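2024-04-11

Souad Amrani has been setting up the tea and coffee counters in the Brirnunico guest apartments since July. There are 48 units, all with the same short run of marble, and she keeps one stocking sheet for all of them. We spoke at the Hullard storeroom, where the refills are kept.

Her first point was about the caddy. The earlier units had glass jars, and guests left the lids off. "Packets hold up better," she said. "They are sealed, and I can see from the door what is low."

She uses a bamboo caddy with a center handle. Brown packets go flat in a stack at the rear, colored ones stand on edge in front. "If the colored ones lie flat, people pull from the bottom and the whole pile comes out – then housekeeping puts it back in any order." 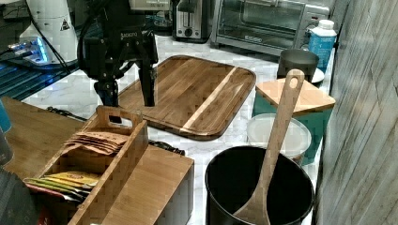 The cutting board stays out on the marble as well. Amrani specifies wood strip boards with rounded corners and does not allow them to be stored upright behind the faucet. "The end grain takes up water there. I replaced 60 boards in one year under the old rule." Boards are oiled when the unit is turned over and left flat overnight.

Marble was not her choice. Lemon and vinegar etch it, and the sealer from Surkau has to be reapplied on a schedule she considers too long. She asked for a shorter one and was refused on cost. "So the board is also there to keep the knife work off the stone. That is written on the sheet."

Refill orders go to Bañez in lots of 2,000 packets. A lot is split by unit before it leaves the storeroom. She tried splitting on site and stopped after two rounds, when several caddies ended up with one flavor only.

The next revision of the sheet will add a line on wiping out the compartments. "Paper dust and sugar," she said. "It gets into the corners."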